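Stuseck hand-held grippers – buying FAQ
Kept by Estrella Gallegos, purchasing. Last touched in February.

One pair or two?
Budget for two. A station needs a left and a right, and one spare pair sits on the shelf. So that's 4 grippers per station.

What does a station cost, without the grippers?
Roughly $700. Table, white board, stands, lights. Use the tables we already have if you can, ask first.

Do we buy props new?
Yes, grocery store stuff. Boxes of wrap, tubs, paper. Cheap, goes under consumables. Keep the reciepts.

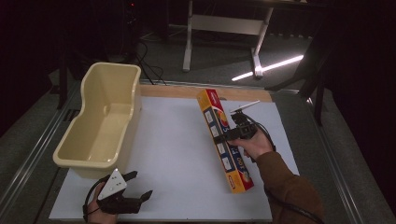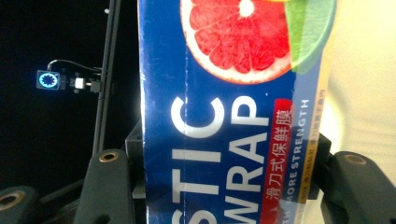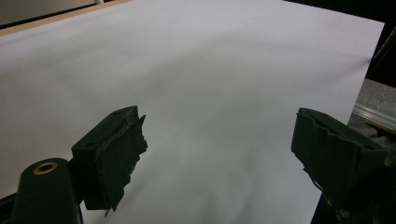 Reading time: 2 min

How long do finger pads last?
Depends on the task. Check the edges, order when the covering starts to lift or tear. Pads come in packs of 12 from Giannakopoulos, put two packs in every quote.

Cables – included?
No. Seperate line. People forget this every single time and then the order goes back. Buy longer than you think, they have to follow the arm and still reach the rack.

Marker plates?
Come with the gripper. Replacements are quoted by Furwood, slow, so order early.

Can I lease?
Undidgate does leases, 12 months minimum. Fine for a pilot. For anything longer just buy.

Who signs?
Zulkifli Manurung for equipment. Consumables under $100 you can sign yourself.

Lead time?
Ask for it in writing with the quote. Pads and cables usually ship ahead of the grippers – don't hold the whole order for them.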